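Spare-room beds fill up fast as Nistmont sweater drive tops 900

Nistmont's warm-clothes drive has passed 900 pieces, and what a month it has been! The Rekberg community center asked for 500 sweaters, fleeces and soft tops before the cold sets in, and neighbors all over town have been sorting and folding on whatever flat surface they could find -- mostly beds, from what we hear.
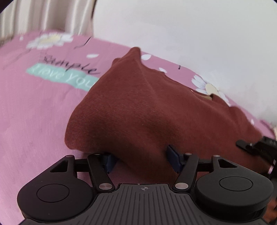
Folding is the one thing the center asks of everyone. Each piece should be made into a thick, squared-off bundle with the sleeves tucked under, so it can go straight onto the shelves. Zestoler Street alone sent in 76 bundles, and they looked terrific stacked up in the front hall. Reds and browns are well ahead of every other color this year, and there's plenty of room for more, on the shelves and in the hall. 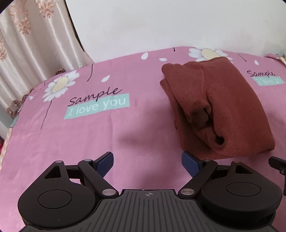

Nzioka, writing in on the center's message page, wanted to know if fleece tops with worn cuffs are welcome too, and added that folding on the bed beats the kitchen table by a mile. They are welcome, as long as they're clean and the zippers work. Drop-off stays open until 5 p.m. through the end of November at the side door on Rekberg Lane, and there are still 17 evening sorting spots to fill. Bring a friend -- the cocoa is on!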